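Predunmont sets budget line for path inspection robots, field work runs through winter

PREDUNMONT, February — The Predunmont Parks and Paths Department has put forward an equipment plan covering the purchase of four outdoor inspection robots for its network of paved paths and service roads. The plan, prepared by equipment planner Binta Ojo, splits the purchase over two budget years and ties the second payment to the results of winter route work now under way.

The units would be supplied by Skendus, with navigation software from Clurotetti. Each is a wheeled platform that drives a set route at walking speed, records surface condition and returns to a charging point. The department currently inspects its paths on foot twice a year and logs defects on paper sheets that are typed up later.

The network is divided into 1804 inspection segments. Under the plan, every segment would be covered once a month from the start of the second year. Ojo said the figure was taken from the existing asset register and had not been adjusted for paths due to be closed or rebuilt.

Field work is limited to narrow asphalt routes with grass on either side. These were picked ahead of the downtown routes on the advice of Clifford Lévesque, who runs path maintenance for the department. Old asphalt with no painted lines and no curb gives the software little to hold to, and in winter the color difference between the surface and the grass is small. 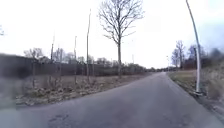

Route recordings are made in daylight, usually beginning at 9 a.m. The software is scored on two items: whether it keeps a steady distance from the path edge, and whether it records surface patches at the same position on repeat runs. A position error of more than 500 millimeters counts as a miss. Lévesque said the limit came from the repair crews, who need to find a defect without searching for it.

Raymonde Campbell of Skendus said the hardware quoted is the same as that used in the field work, apart from a larger battery. The larger battery adds to the unit price but removes the need for a second charging point at the far end of the longer routes. Campbell said the company would hold its quote through the end of the department's budget year.

Lead time after a signed order is seven months. For that reason the plan asks for approval of the first two units before the winter results are complete, with the remaining two held as an option. If the option is not used, the department pays no cancellation fee, but the unit price of the first pair goes up to the single-order rate.

Running costs are listed separately and include:

Software license, billed per unit per year, with map updates included.

Tires and brushes, replaced on a fixed schedule.

Storage and charging space at the Triệu depot, where one bay needs a new electrical circuit before delivery.

Operator time. The plan assumes one trained operator for every two units, with the operator within walking distance of the route during the first year.

Seasonal remapping. The software uses trees, poles and lamps beside the path as reference points, and bare trees do not match a map recorded in full leaf. Two maps per route are budgeted, one for winter and one for summer.
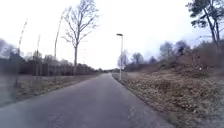 Questions on the cost estimate

Garnet Dhillon, who reviewed the plan for the finance office, asked for two changes before it goes to a vote. The first is a separate line for remapping after planting or lamp replacement, which the draft had placed under general maintenance. The second is a resale or trade-in value for the robots at the end of their service life. Skendus has not yet supplied one.

Dhillon also questioned the saving claimed on foot inspections. The draft assumes that inspectors' hours drop by roughly half once all units are in service. Dhillon's note says the hours would move to checking robot reports, at least in the first year, and recommends that no saving be entered until the second.

Ojo said both changes would be made and that the revised draft would show the first-year saving as zero. The total request is expected to rise as a result — the remapping line alone covers every route with young trees or replacement lighting.

Shirley Campbell, who heads the department, said the foot inspections would continue on the current schedule until the robots had completed a full year on the same segments. Bridges, steps and unpaved trails are outside the plan and will still be inspected by hand.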